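# Chapter 8. Small Arms Supplied as Kits

A kit arm is bought in parts and becomes a machine on the purchaser's own bench. This makes it harder to assess than a finished product. The seller controls the drawings, the servos and the firmware. The buyer controls the assembly, the wiring, the bench and, in many cases, the printing. A fault in the finished arm may come from either side, and a review which does not separate the two is of little use to the next buyer.

The chapter follows one product, the Trorkum desktop arm, from the order form to its first repeated task. The Trorkum is sold by Kuzmenko in two forms. The full kit contains printed links, servos, boards, cables and fasteners. The reduced kit leaves out the links and supplies the print files in their place. The assembly notes are by Stepan Onyshchenko and the bench measurements by Irfan Pillai. Both worked from the printed manual dated July 14, 2021, and readers with a later manual should expect some differences in the order of the steps.

By the end of the chapter the reader should be able to:

- read a kit specification and identify which figures depend on the assembler;
- set the zero position of a serial chain of servos;
- lay out a flat reference surface and measure repeatability on it;
- judge whether a kit of this class suits a given task.

Chapter 3 (servo control) and the first half of Chapter 5 (joint frames) are assumed.

## 8.1 What the specification covers

The Trorkum data sheet gives reach, payload, joint travel and repeatability. Of these, only joint travel is fixed by the supplied parts alone, and even that is reduced if cables are routed badly. Reach depends on the printed links. Payload depends on the servos and on the stiffness of the brackets, and so on the print settings. Repeatability depends on everything.

The stated repeatability is 2 mm. The sheet does not say at what load, at what speed, after how long a warm-up or in which part of the workspace. A figure without these conditions should be read as a best case. The servos in a small arm are geared, and the gears have play. Near the base the play of the first joint produces little movement at the gripper. With the arm stretched out, the same angular play is multiplied by the full reach. A single number cannot describe both positions.

Suppliers of finished arms often quote figures obtained under a published test method. Suppliers of kits seldom do. The Donus kit, treated in section 8.6, is an exception in that its sheet names the test pose and the load, and for that reason its worse figure is the more useful of the two.

## 8.2 Printed links

The links carry bending loads and should be printed so that the layers do not lie across the main direction of bending. The Trorkum files are supplied already turned to a suitable position, and the slicer should not be allowed to rotate them. Openings in the side walls save material and give access to screws. They also remove stiffness, and an assembler who shortens print time by thinning the walls will find that the arm sags.

Pylyp Hutsuliak printed two sets of links from the same files, one with the recommended wall thickness and one with a single wall fewer. With the second set the gripper dropped visibly lower at full reach, and the drop increased over an afternoon of use. The screws had not moved. The plastic around the servo horns had begun to give.

The gripper is less critical. It may be printed at a coarser layer height, provided the inner surfaces are cleaned of loose strands.

## 8.3 Bench, surface and wiring

The manual gives half a page to the bench. This is too little. A light arm moves its own base when it accelerates, and if the base shifts during a test the results are worthless. The base should be fixed to the table by screws or by a clamp. Double-sided tape is acceptable for short trials and should be replaced when the table is cleaned.

The work surface needs marks. Printed sheets with a regular pattern of dots are cheap and easy to renew, though a folded sheet will not lie quite flat along its creases, and readings taken near a crease should be noted as such. The sheet is aligned to the base and not to the table edge. A plain dark background behind the arm is useful when the outline of the arm is to be picked out by software.

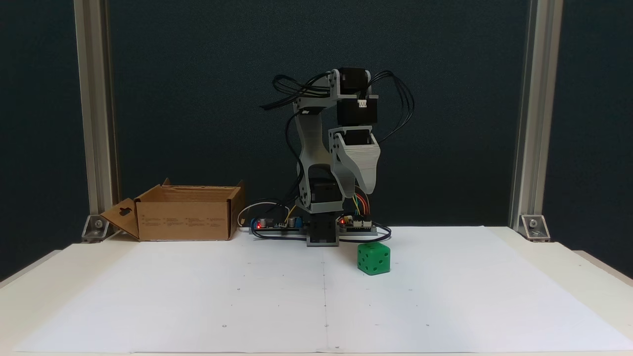
Cables require more care than any other part of the assembly. Each servo lead must be long enough for the full travel of every joint between the servo and the board, and no longer than that by more than a small loop. A lead that is too short pulls its connector out at the end of travel. A lead that is too long hangs into the workspace, where it may catch the object or drag on the gripper. The Trorkum kit supplies one length for all joints. For the base joint it is excessive, and the surplus should be tied back.

Cable drag also appears in the measurements. Pillai ran the same movement with the leads free and then with the leads tied along the links. The resting position of the gripper differed between the two, although the commanded angles were identical. The manual makes no mention of this effect.

Supply voltage should be measured at the servo furthest from the board, with the arm moving. A reading taken at the supply with the arm at rest says nothing about the drop along thin leads. A capacitor across the servo supply reduces short dips but does not correct a supply which is too small. The current limit of the supply should be set to the value in the manual and left there. If the arm resets when several joints start together, the fault lies in the supply or in its leads, and the program should not be altered to hide it.

## 8.4 Setting zero

Each servo must be brought to its middle position before the horn is fitted. The order is:

1. Connect the servo alone and command the middle position.
2. Fit the horn as near to the drawn angle as the splines permit.
3. Record the remaining error for that joint.
4. Enter the error as an offset in the configuration file.
5. Command the middle position again and compare with the drawing.

Step 3 is often left out. The splines allow the horn to be fitted only at certain angles, and the remaining error is rarely zero. If it is not recorded, it will reappear later as a fault in the position of the gripper, by which time it cannot be told apart from errors in the other joints.

The work is done from the base upwards. Taras Pavliuk, who assembled the reduced kit, began at the gripper and had to strip the shoulder again when the offset there proved larger than the firmware would accept. The limit is stated in the firmware listing and not in the manual.

## 8.5 A first task

The test object should be small, rigid and of known shape. Cubes are convenient in that they rest flat and have parallel faces, and an ordinary die serves well. The task is to pick the object from one marked point, place it on a second and return to rest.

A trial consists of 30 such movements without adjustment. After each, the position of one chosen corner is read against the marks on the sheet. The mean error shows how well the arm has been calibrated. The spread about the mean shows how well it repeats. The two must be reported separately. A large mean with a small spread can be corrected in software. A large spread cannot.

Pillai completed over 800 movements on the full kit. The spread near the base agreed with the data sheet. At full reach it did not, and the sheet should be read as applying to the inner part of the workspace only. Vitalii Tkachuk repeated the trial in January on a second full kit, in an unheated room, and found that the first few movements after switching on had to be discarded. The remainder matched the earlier set.

## 8.6 Comparison and support

Three points separate the Trorkum from the Donus for a buyer with a task in mind.

**Parts.** Kuzmenko sells every Trorkum part singly, including the brackets. Donus replaces whole joints only.

**Firmware.** The Trorkum firmware may be read and changed. The Donus firmware is closed, but its limits are fully listed in the manual.

**Service.** Cundine offers assembly and calibration for both kits. The calibration report gives the offset of each joint – the same record as in step 3 above – and should be kept with the arm. Offsets are not valid after a servo has been changed, and the service must then be repeated for that joint and checked for the rest of the chain.

Section 8.7 derives the effect of gear play on gripper position for a general serial arm. Readers who intend only to assemble a kit may pass directly to the bench exercises in section 8.8.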